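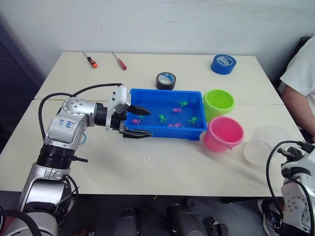
The water tray set up for the Clekora fingers, with the toy sea creatures and the two buckets.

Clekora two-finger gripper, pointed tips: review

We bought a pair of these in August to replace the Shimada grippers that came with our arms. They cost 198 each without the mounting plate, and the plate is extra, so check before you order.

Fitting was simple. The bolt pattern matched our wrists and the cable was long enough to loop over the arm with some slack. Leave more slack than you think you need. Our first loop was too tight and pulled at the connector whenever the wrist turned right over.

The fingers are narrow and come to a point, with small teeth on the inner edge. For the main test we used a shallow tray of water and eight toy sea creatures, green and pink, to be picked out and dropped into a bucket. Small soft shapes that drift when you touch them are a fair test of any gripper. The Shimada pads pushed the toys away as they closed. The Clekora tips got underneath them far more often, even close to the wall of the tray.

Clear water is still hard on the wrist camera. Reflections from the ceiling lights threw the depth reading off, and we ended up trusting the colour picture alone.

Grip force is the weak point. Screwdrivers were fine if taken near the middle of the handle, but a full roll of tape slipped at the default setting. Turning the force up cured that and made the motor noticeably warm.

We have done roughly 3000 cycles on the first one. The teeth show no wear, though there is a little play in the upper finger that was not there at the start. Clekora's manual gives no figure for this, and two emails have gone unanswered.

Good for small, light things. For anything heavy I would keep the old pads in a drawer.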